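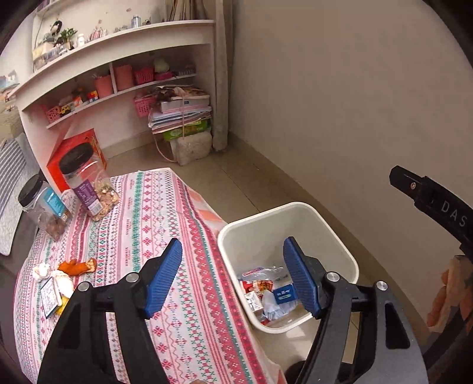

Right, snack table thread, as promised! I have been sorting out where we keep nibbles in this flat and I am weirdly excited about it. The biggest change cost me no money at all. I moved the bin. It used to live in the kitchen, so every wrapper had a little holiday on the table first, and now the white square one stands right beside the low table and the wrappers go straight in. Red and white one, little blue box, all the crinkly clear stuff, in it goes.

Second thing, jars! I am a full convert. Clear plastic, black screw lids, and you can see what's in there from the sofa. The purple label is the nutty one and it's the one that needs refilling all the time (me, it's me).

The one with the teal label lasts much longer. I think it's the stickiness. You can't eat that sort of thing by the handful while watching telly, you have one or two and then you need to go and wash your fingers.

Tablecloth appreciation post. Pink, red and teal-green stripes with cross-stitch sort of patterns on white. Rocío Villalobos gave it to me when she moved out of her big place and I said I'd only use it for best. That lasted until the Saturday. It makes me so happy that I've stopped pretending.

It's a bit too long for the table, so I fold the corner over on the bin side. I keep meaning to hem it and I keep not hemming it. Blažena Hubáček has offered me her sewing machine twice now and I think the third time I'll have to say yes!

Few people have asked how I wash it. Cool wash, inside out if you can call it that with a tablecloth, then hung over the door. Shake it out of the window first or you will be picking peanut skins out of the filter. Ask me how I know.

OK so the system, if you can call it a system. Jars at the back of the table. Anything in a box stands up against the shelves behind. Front of the table is for whatever people are eating or fiddling with at the time, and it gets cleared before bed.

"Gets cleared before bed" is doing a lot of work in that last post. There are always bits. A wrapper, a small orange thing, a packet someone swears they're coming back for. I do one sweep with my hand, keep what's worth keeping, and the rest goes over the edge into the bin. Takes less time than the kettle.

The red box with the gold on it isn't going anywhere, by the way. It's too pretty. I love a red and gold box on a shelf or near a shelf or anywhere at all really. When it's empty I'm having it for buttons.

Jeptoo Langat just messaged to ask whether I line the bin. Sometimes! It's nearly all dry packaging so I can tip it out and give it a wipe. Fruit peel goes to the kitchen one, that's the only rule I'm strict about. I broke it once in June and the fruit flies moved in for a fortnight.

And yes, the rim's got a few scuffs. It's a bin! I looked at lovely ones with pedals and soft lids and then thought about how often I'd have to open it. No lid is the whole joy of it. You can drop something in without looking up from your book.

Size matters more than I expected though. I tried a tiny desk one first and it was overflowing by the second evening. Then a tall one, which meant you couldn't reach over the side of the table without knocking it. Square and middling is the winner. It tucks in neatly and doesn't roll off when someone kicks it (Brian Mbwambo, every single visit).

Tiled floor helps too. We had carpet in the last place and I'd never have put a bin on it. Now I slide it out, mop, slide it back.

Jar tip from Dayana Lozano that I've stolen: empty the old ones out completely before you top up. I was just pouring new peanuts on top of old peanuts and the ones at the bottom must have been ancient. Wash, dry properly overnight with the lid off, then fill. They do taste better!

Next job is the shelf unit behind, which I'm not saying much about until I've had a go at it. There's a 200 piece jigsaw in there with one corner missing and I can't bring myself to let it go.

Tell me what's in your snack jars please. I need ideas for a third one and I've been told it can't be more peanuts.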